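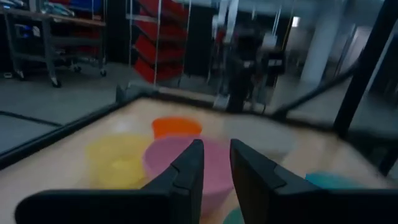 Figure 1. A pink bowl with an orange bowl behind it.

4.2 Team chat and early quitting

We looked next at whether players who used the in-match chat were less likely to leave a match before it ended. The data come from Plurner, a mobile team shooter with ranked and unranked play. Matches in both modes last at most 9 minutes. A player was counted as quitting if the client closed or lost its connection and did not return before the final score was posted. We could not separate quitting on purpose from a dropped phone signal, so both are included.

The sample holds 2000 matches from the Istix server region, all played in September. Matches with bots on either side were removed before sampling. We also removed matches in which a player was new to the game, defined as having played fewer than 15 matches on the account. New players are placed in protected lobbies for part of that period and their chat is off by default.

Chat in Plurner takes two forms. Players can type short messages, or they can tap one of 5 preset calls such as "group up" or "need healing". Preset calls are shown in the language of the person reading them, while typed messages are not translated. We treated the two forms separately. A player who used both in the same match was placed in the typed group.

Players who used preset calls in the opening part of a match quit less often than silent players, in ranked and unranked play alike. For typed messages the pattern was mixed. Typing early went with fewer exits in ranked matches, but in unranked matches there was no clear difference. Typing late, after the team had fallen behind, went with more exits on both sides of the chat - by the player who typed and by teammates.

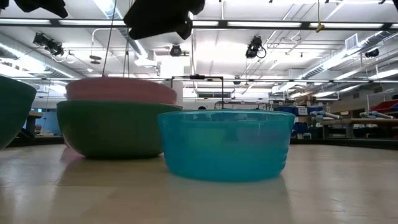 Kinnear objected, on reading a draft of this section, that silent players may simply be holding the phone in a way that makes the chat button hard to reach, and that the result would then say more about screen layout than about teamwork. We think this is a fair point. The chat button sits in the upper left corner on the Ivomitz map set and lower down on the older maps. When we split the sample by map set, the link between preset calls and staying in the match held in both, though it was weaker on the Ivomitz maps.

The split does not settle the matter, as players can move the button in the settings menu and our logs do not record where it was placed. Hero choice is a second concern. Support heroes are prompted to use preset calls when a teammate is low on health, and players who pick them may be more patient to begin with. Section 4.3 repeats the comparison within each hero class.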